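Print this thread | E-mail this thread
Filed under: Simulation & Learning > Methods and Results

**wrist views and a tilted head camera - my result so far**

kulsoom_s
I try to reproduce the ablation that Roel Declercq described for the Marura simulator, where each camera of the two-armed robot is removed in turn. I rendered 408 episodes of the kitchen counter task and kept 27 for checking by eye. The head view is strongly tilted, and I left it so.
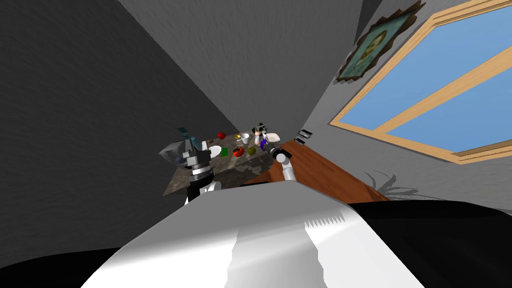

My policy learns from this view and from two wrist views. If I remove the wrist views, the result on my 27 episodes does not change. In Roel's notes it becomes clearly worse. I would be glad to hear where my mistake is.

dhanial_lab
I am not sure it is a mistake. What is in the head view when the episode begins? If the apple, the cup and the plate can all be found there, the policy can perhaps plan from it alone. Please post one more head view.

kulsoom_s
Same room, same counter:
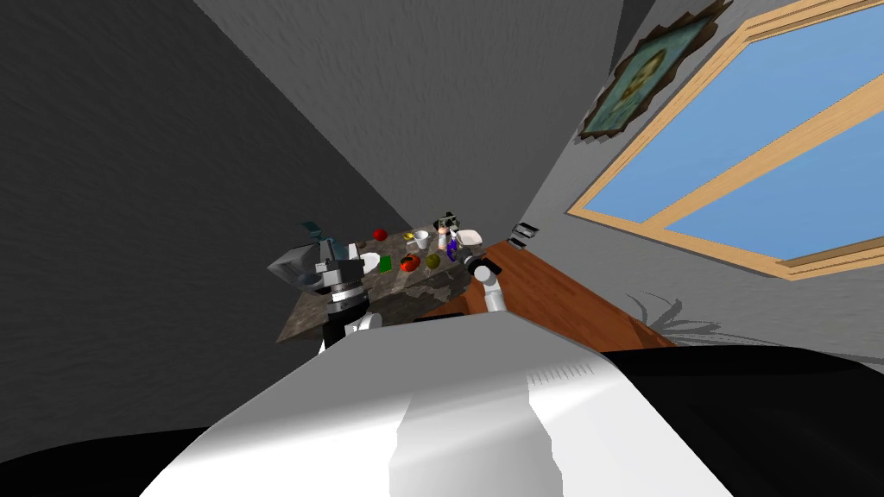 Re: wrist views and a tilted head camera

r_declercq
Thank you for posting. I disagree with dhanial_lab. Finding the tomato is one thing, closing the fingers on it is another. In my runs the loss came almost only in the last 300 steps, near contact. Could you show what the wrist cameras see?

kulsoom_s
Yes, one from each type of frame I have. I chose them in February, when I was cleaning the data. 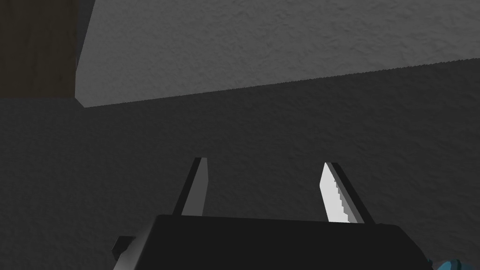

Wrist view, open gripper, grey surfaces behind.

r_declercq
There is no object in this one. If many of your wrist frames are like it, the network has learned to ignore them, and then of course removing them costs nothing.

kulsoom_s
The other one has more in it, but not more that is useful for grasping:
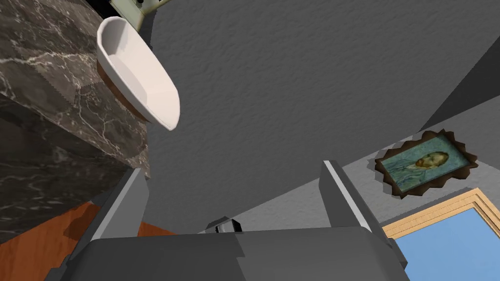 Wrist view from below the countertop, with the basin, painting and window.

aqeel_a
I had the same problem with Wokisura. The policy used a picture on the wall to guess the arm position. When I changed the wall, it failed. I would randomise the walls before I believe any number.

dhanial_lab
I still think 27 episodes are too few to say anything - for you or for Roel.

r_declercq
For me it was 300, so please do not put us together :) But I agree about the walls.

kulsoom_s
I will run 2 versions, one with random walls and one where I keep only wrist frames with an object between the fingers or near them. Amna Khokhar has offered me her machine for the night, so I will post the numbers when both have finished.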